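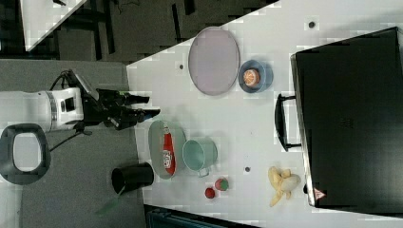 The oval tray at the upper end of the white table.

7 October 2019

Damp readings again before breakfast. North wall of the back bedroom, taken at skirting height: 12 per cent at the window end, a good deal higher by the chimney breast. Same meter, same pins, same marks on the plaster. The upper row has barely moved in a fortnight, so I am inclined to rule out the gutter and look lower down.

Gert Xaba came at ten with his long drill bit and took a core from the mortar bed. Hard cement for the first 10 mm, then the old lime behind it, soft enough to rake with a key. Whoever repointed that wall used the wrong mix. He wants to cut out the lot on the north side. I asked for a price per square metre and he wrote 400 on the back of a Holtik receipt without saying whether scaffolding was in it. Query this. 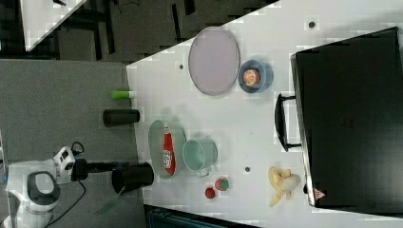
Photo: Nosipho Sithole

Lifted two floorboards after lunch. The airbrick under the window is blocked with render on the outer face. Cleared half of it with a bolster before the light went. The joist end takes a screwdriver to 12 mm at the wall and nothing at all a hand's width further in – better than I had feared. Treated the end and left the boards up.

Rang Zinhle about the survey from February. She thinks it is in the Drestwood folder with the drainage plan, which I have not seen since we moved the desk. The outside ground level needs checking against it. My own level gives a fall towards the house, but only a slight one, and I would not trust the bubble.

To buy: lime putty, two airbricks, a new bolster. Dehumidifier emptied at six and again at nine. Window left on the latch.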